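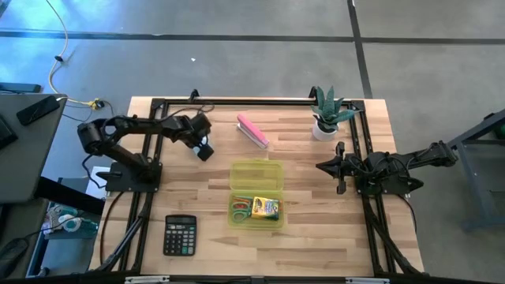
Every few months someone sends me a new planner for two-armed tabletop work and tells me the old one was the problem. I've stopped arguing on the phone and started writing it down, so here goes.

The latest is Bradunier, a planning layer that sits on top of whatever policy you've trained and promises to break a job into steps, watch how it's going, and repair the plan when it slips. I ran it for most of September on desk-tidying tasks: scissors, crayons, stapler, calculator, a storage box with a lid. The demo reel is lovely. My logs are less so.

My complaint isn't that it fails. Everything fails. My complaint is that it fails and reports success. Out of 325 runs, 104 were marked complete by the software's own checker when a person looking at the table would have said otherwise. Scissors half in the tray and half out of it counted as put away. A lid resting on the handles counted as shut. The checker looks at one picture at the end, compares it with a sentence, and says yes far too easily.

Genivaldo Paiva, who wrote a good part of the checker, told me I should lower the acceptance score and stop moaning. I did lower it, because I had it backwards at first and thought lower meant stricter. Then I raised it. At the stricter setting it began refusing finished jobs, and the planner, being told the box was still open, sent an arm back to close a closed box. It did this until the retry limit stopped it. I don't call that repair.

The see-through box deserves its own paragraph. Depth from our camera goes straight through the plastic in places and comes back with the tabletop, so the perception module believes the tray is a shallow smudge with scissors floating in it. Walta, the grasp library underneath, then picks a height on the basis of the smudge. You can patch this with a stored model of the box, and we have, but then please let's stop saying the system handles objects it hasn't met. It handles opaque objects it hasn't met, provided they're a decent size and not lying on top of one another.

And then two arms. The sales line is that two arms can work at once. In my runs the planner took turns nearly all the time, since the collision margin it ships with treats the whole middle of the table as one shared zone. Cut the margin and you get real overlap, along with a good many emergency stops. Solène Hoarau did find a better way, which was to lock small regions by time, and her branch saved almost 44 seconds on the longest task. It's 700 lines and it has been waiting for review since before I started. I'd take it over the whole language layer.

People will say I'm testing on easy things and missing the larger point, that the general approach will win and these are details. Maybe. I heard the same about Nastus, which I also had to unpick, and about Khunthong before that — different diagrams, same silence about what happens when the check is wrong. A planner is only as good as what it's told about the table. If the telling is poor, a cleverer planner just makes longer plans out of bad news.

What I'd like to see before the next release is dull. Publish the false yes rate beside the success rate. Let the checker say "can't tell" and have the planner move an arm out of the way and look again. Log the image the decision was made on, at full size, instead of the thumbnail we get now. Merge Solène's branch.

I'm keeping Bradunier installed for the step viewer, which is good, and I've switched the repair loop off.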